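In Defense of the Plastic Hotel Key Card 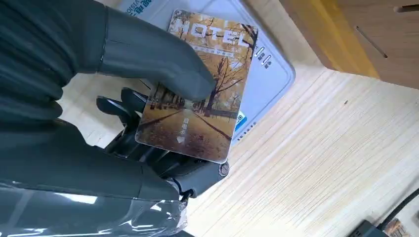
Golden trees, big white HOTEL, little arrow. What more do you want from a card?

I have a shoebox of hotel key cards in my closet and I'm not sorry. Most of them were supposed to go back to the front desk, and I did mean to return them, but you know how checkout goes - you're dragging a suitcase with one hand and holding a muffin in the other, and three weeks later there's a key card in your coat pocket.

I bring this up because my cousin Ah-rin Yook got back from a trip in April and told me, very pleased with herself, that she had gone 12 nights without touching a single card. Everything was on her phone. The door, the elevator, the gym. She thinks this is progress and I've been arguing with her in my head ever since, so now you get to hear it too.

First of all, a phone dies. Mine dies at 20 percent, which I'm told shouldn't happen, but it does, usually in a hallway with ice cream melting in a bag. A card doesn't need to be charged. It doesn't need an update or my password or my mother's maiden name. The worst it does is forget who you are, and then you go downstairs and the person at the desk fixes it in 30 seconds (and you can ask for extra towels while you're there!).

Second, and this is my real point, some of them are lovely. Look at that avenue! All those amber and brown trees, some of them bare already, and a straight path going off into the distance. Somebody picked that picture. They could have printed a pizza coupon on it, and plenty of places do. I stayed at the Stendamness once, a perfectly nice hotel with a very good breakfast, and the card had a parking garage ad on it. I kept that one too, but I don't love it.

And I adore the arrow. I don't read Chinese, so the writing on a card like this one is lost on me, but I know what an arrow wants. Every hotel card in the world should have one. I've stood outside a door at the Galtwood flipping a plain white card over and over, four ways, then the same four ways again, while a man walked by with his ice bucket and very politely didn't look. An arrow would have saved us both.

My friend Hwa-young Yeom cleaned rooms at a place called the Harahap when she was in college, and she's on Ah-rin's side. She says cards are a pain, people lose them constantly, they end up in the laundry, and it's a lot of plastic for a two-night stay. Okay, the plastic part gets me. I don't have a good answer for it. If a hotel has 3000 of the things in a drawer, though, I'd say use them until they wear out and wipe them down in between, and maybe make the next batch out of wood or heavy paper. I'd be fine with wood. Just put some trees on it.

What I don't want is for the choice to go away. Let Ah-rin wave her phone at the door. I'd like to walk up to the desk, get my little card in its paper sleeve with the room number written in pen, and then lose the sleeve before I reach the elevator like a normal person.

My next trip is to Davus, and I've already called ahead to ask. They still have cards. The woman on the phone couldn't tell me what was printed on them, but she said she'd go look.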